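Computer recycler gathers robot examples one part at a time

Clullinik, a company that repairs and resells used office computers, has started recording thousands of short runs of robot arms working inside desktop towers. The recordings will be used to train a learning system that the company hopes can take over some of the routine handling of parts at its shop in Cultunau.

The project is called Drikulex. It began in October with one bench and a short list of tasks: pick up a part from a holder, bring it to an open case, line it up, and let go. Each run is saved with the arm positions, the camera views and a note from the operator on how it went. By the end of last month the team had saved 2074 runs that passed its checks.

"People think the hard part is the robot," said Tihomir Nikolovski, who runs the project. "Most of our day is spent getting examples that are clean enough to use. If an operator hesitates over a slot, the system learns to hesitate over a slot."

Two arms share the bench, set up over a table made of aluminum extrusion. The computers are laid on their side with the panel off, and a metal fixture next to them holds the parts.
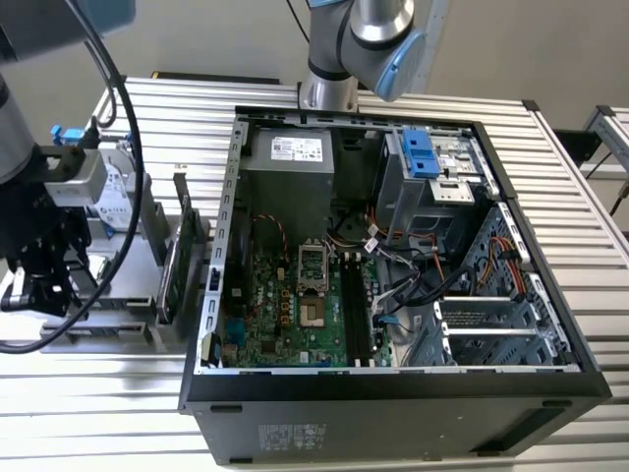

Operators work in shifts of three hours, with a change of task halfway through. They guide the arms by hand controls from a desk nearby and watch the views on two screens. A good operator can finish a simple run in less than a minute. Runs that involve a card slot or a cable take longer and fail more often, and the failed ones are kept too, in a separate folder, with a label for the reason.

Those labels have caused some of the longest discussions on the project. At first operators could type anything they liked, and the notes were hard to sort. The team then cut the choices down to 15 set labels, such as "part dropped," "wrong angle" and "view blocked." An open comment box was added back after operators complained that some failures did not fit any of them.

The company chose desktop towers because it has a steady supply and because they vary so much. Two cases of the same size can have the drive cage in different places or a different latch. Cables are the biggest source of trouble. They shift whenever a case is moved, and the same model of computer can come in with its wiring tucked away or lying across the board.

To keep the examples from all looking alike, the case is turned a little between runs and swapped for a different one several times in a shift. Operators also change which part of the fixture they pick from. Nikolovski said an early batch had to be thrown out after the team noticed that every run in it started from the same spot. The trained system did well as long as nothing moved and did poorly as soon as the case was shifted by the width of a finger.

Views from close to the gripper have become more important as the work has gone on. From the side, the arm often hides the place it is reaching for. A camera near the wrist sees the last bit of the approach, when most of the mistakes are made, although the gripper itself takes up much of the view.

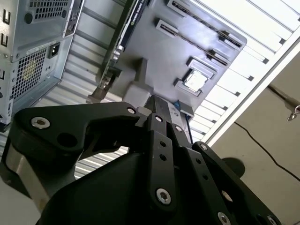 The first version of the trained system was tried in a simple test last month. It was asked to pick a drive from the fixture and bring it to a marked position over the case. It managed this in 89 percent of the tries. Results for anything that has to be pushed into a slot were much lower, and the company did not give a number for those.

Bratu, a smaller firm that supplies grippers and fixtures to repair shops, is helping with the hardware and will get access to the recordings when the first stage is over. The two companies have not said whether they will share them with anyone else. Nikolovski said he would like to release at least part of the set to schools, but serial numbers and asset tags on the computers would have to be covered or blurred first.

Clullinik said no jobs at the shop are being cut as part of the project. Several of the operators came from the repair benches and still spend part of the week there. The company said their repair experience shows in the recordings, mostly in how they reach around cables and where they take hold of a part.

The next tasks on the list are memory modules and the screws that hold expansion cards. Memory is expected to be slow going. The modules need firm, even pressure, and the current setup does not record how hard the gripper is pushing. A force sensor for one of the arms has been ordered, and the team plans to repeat some of its earlier tasks once it is fitted so the old and new recordings can be compared.

Work on the second stage is due to start when the sensor arrives. Clullinik is looking for two more operators for the evening shift, and applicants do not need to have worked with robots before.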